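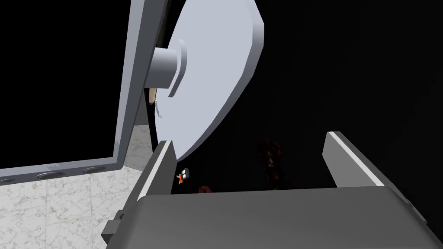

Okay, long thread about demo collection in sim, the part of robot learning I can't stop talking about! We've been building a set of wrist-view episodes for Skanonano, our little grasping policy, and this week I finally got to sit down and look at what it gets to learn from. A lot of it is big grey shapes filling the view while the small stuff sits way down in the dark between the fingers, like that little dark red ring. I love these views. They're so hard!

Numbers for those who like them: 1775 episodes recorded so far, more than 84 of them thrown out by me personally. Sorry to everyone whose demos I tossed.

Biggest reason for tossing one is hesitation. You drive the arm in, stop, think, wiggle, then go. The policy happily learns the wiggle. Jamila Bhuiyan spotted this back in April when our first checkpoint kept doing a tiny shimmy before every grasp. We thought it was a controller bug. Nope, it was me. It was my shimmy.

So now we plan the reach before hitting record. Say it out loud if you have to: left, down, close, lift. Feels silly, works great.

Second thing – keep the recoveries. If you miss and fix it smoothly, that episode is gold. Our early batches were all perfect grasps, and the policy had no idea what to do once it was a bit off. Tahsin Kodikara started missing on purpose in 9 out of every 84 demos and the difference on the Midstead test scenes was so fun to watch.

(He's suspiciously good at missing.)

Third: change the lighting more than feels reasonable. We had seven light setups and I figured that was loads. Then we tried the Gounder scenes, where half the view goes black, and it just froze. Dark backgrounds are a regular part of the mix now.

Someone asked about labels. We write one plain sentence per episode, like "pick up the ring." Different people phrase it differently and we leave that alone. I used to tidy them up and I regret it.

Next up is moving the whole set over to the Kollden arm, which has shorter fingers, so I expect plenty of weird misses in the first batch. If you've carried wrist-view demos from one gripper to another, please tell me how much you had to record again – replies are open and I'm up late!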